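A **table cabinet** is a small piece of case furniture made to stand on a table, desk, chest or low stand instead of directly on the floor. It usually contains drawers, shelves or a closed compartment, and is used for papers, writing materials, jewellery, medicines, sewing goods or small collections. The term covers both plain household pieces and highly decorated ones made for display. Larger cabinets of similar form, fitted with their own legs, are normally treated under *cabinet on stand*.

## Terms and definition

Usage differs between museums, dealers and furniture makers. In most catalogues, a table cabinet has a box-shaped body, known as the carcass, and opens at the front. A piece that opens only at the top is called a box or casket, whatever its size. Pieces with a sloping front that folds down to form a writing surface are generally listed as desks, although older inventories often make no such distinction.

The furniture museum at Borkent uses a stricter rule for its own collection. An object is entered as a table cabinet only if it has at least one door or drawer and can be lifted by one adult when empty. Under this rule, several heavy stone-fronted pieces once shown in the same gallery were moved to a separate list.

The word *chest* is also used loosely for small sets of drawers, especially in household trade. Collectors tend to keep *collector's cabinet* for pieces with many shallow drawers, intended for coins, shells, insects or printed slips.

## History

Small lidded boxes were used for storage long before front-opening furniture became common. The table cabinet developed as owners came to want several compartments that could be reached separately, without lifting out the upper contents. Early examples were often carried between houses, and many have side handles and locks for this reason.

Decorated table cabinets became popular in Europe in the sixteenth and seventeenth centuries. Veneers, inlay, painted panels, tortoiseshell and ivory were used on the drawer fronts, while the back and underside were commonly left plain. Cabinets made in East and South Asia reached European buyers through sea trade and influenced local work, particularly in the use of lacquer and metal mounts.

In the port of Casport, cabinet making grew alongside the trade in imported timber. The Bennani workshop, the best documented of those active in the town, specialised in small cabinets with a central door surrounded by drawers. Its surviving order book lists 178 pieces, most of them for merchants and ships' officers. Entries give the timber, the number of locks and the price, but seldom the measurements, and few of the listed cabinets can now be matched with surviving examples.

By the nineteenth century, machine sawing and standard fittings had lowered the cost of small furniture. Table cabinets were sold in large numbers for home use, often without decoration beyond a moulded edge. Demand for grand display pieces fell during the same period, although copies of older designs continued to be made.

## Construction

The carcass normally consists of two sides, a top, a bottom and a back. In traditional work the sides are joined to the top and bottom by dovetails, which hold well without nails or screws. The back may be a single thin board set in a groove or rebate. Wide solid boards are liable to swell and shrink across the grain, and makers allow for this by leaving the back free to move.

Drawers run on wooden strips fixed to the inside of the carcass or rest on thin dividing boards. A well-fitted drawer moves smoothly for its full length and has little play from side to side. Small drawers are less likely to jam if they are deeper from front to back than they are wide.

Doors are hung on butt hinges, pin hinges or, in cheaper work, surface-mounted strap hinges. Handles range from turned knobs to drop rings and bar pulls. On a light cabinet the position of the handle matters: a stiff door pulled from its upper edge can tip the whole piece forward. Makers have met this difficulty by adding weight to the base, fixing the cabinet to its stand, or placing pads of felt or cork under the corners – the last of these also protects the surface beneath.

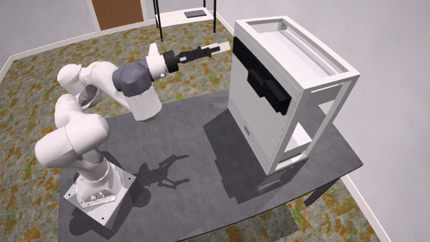
*Computer rendering of a cabinet and a dark grey tabletop, with a white jointed arm at left.*

Modern table cabinets are made from solid timber, manufactured board, sheet metal or moulded plastic. Manufactured board does not move with changes in the air to the same degree as solid wood, but its edges need covering and its screw holes wear more quickly. Metal cabinets are preferred in workshops and offices where labels, oils and frequent handling would soon mark a wooden surface.

## Common types

- **Single-door cabinet.** One compartment, often with a movable shelf. Widely used for medicines and keys.
- **Drawer cabinet.** A front made up wholly of drawers. Collector's versions may have 13 or more in a single column.
- **Fall-front cabinet.** The front is hinged at the bottom and drops forward to show drawers behind it.
- **Two-door cabinet.** A pair of doors closes over shelves or inner drawers. The insides of the doors are sometimes decorated.
- **Open-fronted cabinet.** Shelves or pigeonholes without doors, used for letters and forms.

## Care and conservation

Wooden cabinets should be kept away from radiators, fireplaces and strong sunlight. Sudden changes in humidity can lift veneer and split panels. Routine care is limited to dusting with a soft dry cloth. Wax may be applied sparingly to sound, polished surfaces, but not to lacquer or flaking paint.

Drawers should be removed before a cabinet is moved, and each should be marked so that it can be returned to its own opening. Old locks are easily damaged by force, and a missing key should be replaced by a locksmith with experience of furniture.

## Collections

The museum at Borkent holds the largest public group of Casport cabinets, four of which are attributed to the Bennani workshop. The Vokano Collection is broader in scope and contains 2,000 small furniture items from the sixteenth century onwards, including boxes, cabinets and portable desks. Its study rooms open to visitors by appointment from April each year.

## See also

- Cabinet on stand
- Casket (box)
- Dovetail joint
- Portable desk
- Veneer

*Last revised October 13, 2025.*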